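Bomon Technical Program
Robotics 189 — Handout 12
Good practice for tabletop grasping work

Read this before your first bench session. The bench rules follow the Kincaid lab manual, with a few changes for our smaller arms. Where the two disagree, use this handout.

1. Before power-up
Clear the table of everything except the object for the task. Tools, phones and notebooks go on the side shelf. Check the screws on the finger brackets by hand and report any that turn. Do not tighten them yourself.

2. Starting position
Every trial begins with the gripper open and short of the object. The gap between the fingers must be wider than the object at its widest point. Do not start with a finger already over or touching it. Place the object off the center line at least part of the time — a routine that only works dead center will not be passed.

3. Motion
One person holds the stop button and does nothing else. Hands stay outside the marked area while the arm is enabled, including between trials. Run the first approach at the slow setting. If the object tips or slides, stop, disable the arm, and only then reach in.

4. Light
Leave the overhead lights as they are. Shiny rims and the insides of cups can wash out in the wrist view, and moving a lamp halfway through makes your trials hard to compare.

5. Records
Log every trial, failed ones included, on the Ukier sheet. Write down the object, the starting position and who held the stop button. Sheets are due 9th July in Stillaritz Hall, room 41.

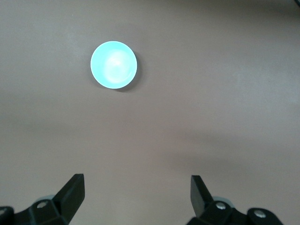
Figure 1. Wrist view with the gripper open and a single round object ahead, up and to the left of center.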